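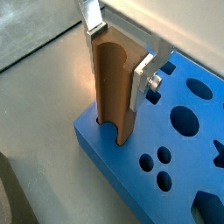
Lunes, turno de tarde. Parada no programada de la celda Skero durante la inserción de la pieza marrón, la del canal en una cara. La parada la hice yo con la seta. El sistema no se detuvo cuando debía.

Condiciones de partida: bandeja azul, programa de inserción sin cambios desde la semana pasada, velocidad reducida en el último tramo de bajada. El umbral de contacto estaba en 18 N. Con ese valor el brazo tiene que parar el descenso, retirarse en vertical y pedir una nueva corrección de ángulo. Lleva haciéndolo así desde mayo y la pieza en C es la que más correcciones pide, por la longitud del bloque: un error pequeño de inclinación en los dedos es un desplazamiento apreciable en la base.

En el octavo intento la pieza apoyó en el borde del hueco y el eje Z siguió bajando. Primero oí el reductor de la muñeca, luego vi cómo el bloque giraba entre los dedos. Pulsé la seta. El registro da un pico de 109 N y una demora de unos 990 ms entre el primer contacto y el corte. Buena parte de esa demora es mía.

Lo que no se entiende a primera vista es que la lectura de fuerza era correcta. El sensor marcó el cruce del umbral en su momento y el valor está en el fichero, con la marca de tiempo que corresponde. La orden de retirada no salió.

Raghavendra Mathew bajó con el portátil y comparamos el registro del sensor con el del controlador. El controlador Prusen recibía la trama de fuerza, pero con el indicador de validez a cero, y en ese estado descarta la lectura y conserva la última buena. La última buena era la del movimiento libre. Es decir, el brazo empujaba contra la bandeja convencido de que no tocaba nada. Una trama inválida tendría que producir parada inmediata. En nuestra configuración produce un aviso en una ventana secundaria que no tenemos abierta durante las tandas.

Usha Naidu preguntó si el límite de par de las articulaciones no debería haber actuado antes. Debería. Está ajustado para el trabajo con el útil pesado y no se volvió a bajar al montar la pinza actual. Dos capas de protección, las dos anuladas por parámetros heredados. La tercera era mi mano.

Revisión mecánica con la celda bloqueada y el candado puesto:

- Dedos: sin deformación apreciable con regla. El derecho tenía el tornillo algo flojo; no sé si estaba ya así.
- Bloque: una marca en una arista inferior. Lo aparto.
- Bandeja: rebaba en el contorno del hueco en C, se nota con la uña.
- Muñeca: giro manual sin puntos duros.
- Cable del sensor: al doblarlo junto al conector, el indicador de validez cae. Repetible.

El cable explica el origen. No explica por qué el programa siguió, y eso es lo que figura como causa en el parte. Revathi Pai quería cerrarlo como «fallo de cableado» y le pedí que no lo hiciera: con cable nuevo el defecto de lógica seguiría ahí, esperando otro conector. 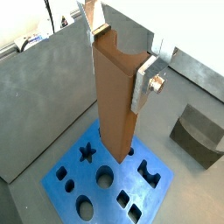
**CELDA SKERO / MEDIDAS Y PENDIENTES**

Cambio provisional, aplicado antes de acabar el turno: cualquier trama inválida detiene el movimiento y exige rearme manual. Probado desconectando el sensor durante un descenso en vacío, sin pieza y lejos de la bandeja. Para. También para con el cable doblado.

Límite de par rebajado al valor que indica la ficha de la pinza. Falta verificarlo con carga. Para esa prueba usaré espuma de sacrificio y no la bandeja.

Añado una espera con la esquina inferior del bloque todavía por encima del tablero, antes del contacto. En ese punto el programa comprueba que la lectura de fuerza varía con el tiempo. Un valor idéntico en muestras consecutivas se trata como sensor muerto. Raghavendra opina que es redundante con lo anterior; lo dejo puesto.

Pendiente:

- Cable nuevo pedido a Gikow, sin plazo confirmado. El actual queda con brida y sin curva cerrada, solo para pruebas sin pieza.
- Recalibrar la posición de los dedos después de apretar el tornillo.
- Repasar la celda Seixas. Se configuró copiando los parámetros de esta, así que doy por hecho que arrastra el mismo defecto. He dejado el cartel de fuera de servicio y he avisado a Usha, que tenía tanda a primera hora.
- Pasar el aviso de validez a la pantalla principal.

No se reanudan inserciones hasta tener el cable. Parte entregado a las 19:40, registro copiado en la carpeta común. La llave del candado la tiene Revathi.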